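El mantel vuelve a la mesa de diario

Los fabricantes de textil doméstico recuperan el estampado menudo de flores. La clave está en el ligamento, el gramaje y la fijación del color.

El mantel de tela desapareció de muchas cocinas cuando se generalizaron los laminados plásticos, que se limpian con una bayeta y no exigen plancha. Su regreso responde a un cambio en los acabados. Los tejidos de mesa actuales soportan lavados frecuentes con una pérdida de color que hace dos décadas solo se conseguía en lencería de hostelería, y el precio por metro se ha acercado al de los hules de gama media.

Myroslav Kobzar dirige la sección de estampación de Onyshchenko, una fábrica que trabaja algodón y mezclas de algodón con poliéster para varias marcas europeas. Según explica, la demanda de motivos pequeños y dispersos crece por una razón industrial. «Un dibujo grande obliga a casar las piezas en la costura y genera merma. Una flor pequeña, repartida sin dirección dominante, permite cortar en cualquier sentido del hilo», señala. En su planta, la merma por corte en estampados menudos es del 3 %; en los de gran formato llega al 16 %.

Ligamento y gramaje

El tafetán es el ligamento habitual en los manteles de uso diario. Cruza un hilo de trama por cada hilo de urdimbre y da una superficie plana, adecuada para la estampación con rodillo o con cilindro rotativo. La sarga cae mejor, pero marca una diagonal que interfiere con los contornos finos. El damasco, reservado a la mesa formal, obtiene el dibujo por contraste de ligamentos y suele prescindir del estampado.

En cuanto al peso, los tejidos ligeros se desplazan con facilidad y transparentan el tablero. Los más pesados tardan en secar y acumulan rigidez en los dobladillos. La colección Mikier, comercializada por la firma Skutusa, se sitúa en una franja intermedia y utiliza un dobladillo a inglete en las cuatro esquinas, con puntada de seguridad en el vértice. La solución encarece la confección, pero evita el abultamiento que aparece cuando se superponen cuatro capas de tela.

Fondos crudos y colores repartidos

El fondo crema tiene ventajas frente al blanco óptico. Disimula el amarilleo propio de la celulosa envejecida y reduce el contraste con las manchas residuales de té, aceite o fruta. Sobre ese fondo, la paleta clásica combina flores en rojo, azul, amarillo y verde de saturación media. Cada color exige un cilindro propio, y el registro entre cilindros debe mantenerse estable durante toda la tirada para que los pétalos no se separen de su contorno.
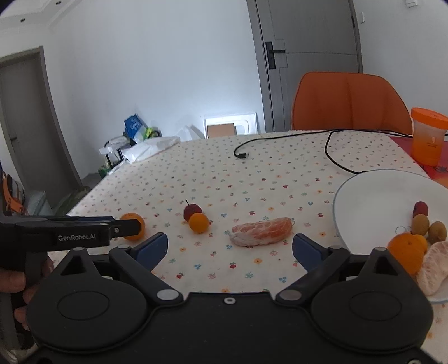
La prueba de los cítricos

El zumo de naranja es una de las manchas de referencia en los ensayos domésticos. Combina ácido cítrico, azúcares y pigmentos carotenoides, tres componentes que se comportan de manera distinta sobre la fibra. Los azúcares se disuelven en agua fría; los carotenoides son liposolubles y necesitan tensioactivos; el ácido puede alterar el tono de algunos colorantes si permanece mucho tiempo en contacto con el tejido.

Dorothy Fairclough, responsable de ensayos en el laboratorio textil Curnlow, recomienda aclarar la zona por el reverso antes de aplicar detergente. «El agua empuja la mancha hacia fuera por el mismo camino por el que entró. Si se frota por el derecho, se rompe la fibrilla superficial y queda un cerco mate que se confunde con suciedad», indica. En noviembre, su equipo cerró una serie de 863 probetas de algodón estampado sometidas a ciclos de mancha, secado y lavado. De las referencias comerciales incluidas en la serie, 89 mostraron un cambio de tono apreciable a simple vista.

El resultado depende sobre todo del colorante. Los reactivos forman enlace covalente con la celulosa y resisten bien el lavado, aunque requieren vaporizado y un enjabonado posterior para retirar el exceso no fijado. Los pigmentos, más baratos, se adhieren mediante un ligante y pierden intensidad por abrasión, primero en los pliegues y en la caída del borde de la mesa.

Mantenimiento

Los fabricantes consultados coinciden en lavar a temperatura moderada, con la tela del revés y sin sobrecargar el tambor. El suavizante deja una película que disminuye la absorción. Conviene tender el mantel por la trama, con el dobladillo estirado a mano, y plancharlo con un resto de humedad. Para guardarlo, Kobzar aconseja enrollarlo en un tubo de cartón sin ácido o, en su defecto, cambiar la línea de doblez en cada lavado.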